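December, late, the lab in Eltville

Long evening on the cabinet task. Eduardo Tagle had merged his branch before I got in, so the first hour went on working out which of the reward terms were his and which were mine. We agreed to keep his approach term and drop my contact penalty, which was making the policy hover short of the handle.

Reran the door episodes from the wrist view. The handle is easy for the detector when the door is shut and much less so once the door swings into shadow. I have logged the light settings with each seed so that we can separate the two effects later. 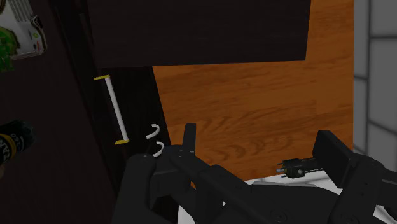 Wrist view, door task. White handle left of the fingers, orange wood behind.

The training set now stands at 3202 episodes, of which 1699 passed the filter. The filter is crude — it throws out anything where the joint velocities spike — and I suspect it is also discarding good recoveries. Eduardo wants to leave it alone until after the Bomville round. I would sooner fix it now, but he is right that we can't change the filter and the controller in the same week and still learn anything.

Moved on to the pick and place set after tea. The Kong planner (our name for the old sampling one, from last year's team) still takes up to 21 seconds on a bad start pose.
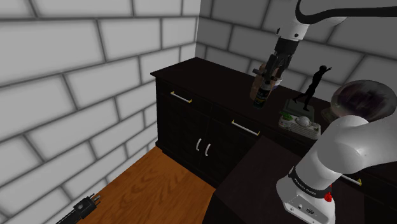 I tried seeding it with the previous solution and the bad cases mostly went away. The remaining ones all have the elbow near its limit. Two of them I can reproduce every time, so those go in the regression folder. The write-up needs a table of planning times per start pose, and I have only the averages saved. Must rerun with full logging.

Grip force is still set by hand. Tumorlow, the second-year group, have a slip estimator that they offered to share, but it assumes a softer finger pad than ours and the contact model would need changing. Put it on the list under the camera calibration.
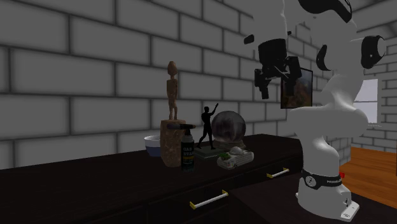

The distractor objects need settling before we freeze the set. The rules for Bomville ask for clutter of mixed shape and height, and say nothing about transparency or shine. My view is that we should keep the awkward ones. The big glass ball is going to upset the depth estimate, and the thin wooden figure on its tall block is a fair test of clearance when the arm travels over the dresser. Eduardo would swap the ball for something matt. We left it open.

Commit pushed, overnight run started with the lower learning rate. If the loss is flat by morning I go back to the old schedule. Still to do: the joint limit margin, the planning table, my half of the methods section.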